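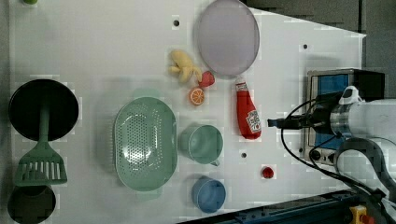

Figure 8. Mundar play kitchen set laid out for sorting, with the oval colander in the middle.

Section 4: Sorting the pieces before first use

The Mundar box says "ready to play." Plan on a sorting session anyway. The packing list is less reliable than it looks, so go by the pieces in front of you.

1. Clear a table. A plain light top makes the small food easier to find.

2. Put the pans at one side with the slotted spatula. The carton shows the spatula hanging from a hook. No hook is supplied.

3. Set the colander where everyone can reach it. The leaflet calls it a "storage solution." It has holes all over the base, and we would keep nothing in it smaller than the strawberry.

4. Stand the mug and the blue cup together. Leave the plate clear for serving.

5. Group the food: banana, strawberry, orange slice. Lay the ketchup bottle on its side if it keeps getting knocked over.

6. Place the toaster oven last. It takes up more room than you expect.

Note: Ukby sells a divided tray for this set. Hrvoje Vasić tried one for the Grotar playroom and went back to a shoebox. Save your money until you have tried a shoebox too.

Caution: "Wipe clean" on the leaflet does not cover plush food. Check the sewn-in label, if there is one, before washing.

Caution: Keep small pieces away from children who still put things in their mouths, whatever age is printed on the lid.

For missing pieces, see Section 5.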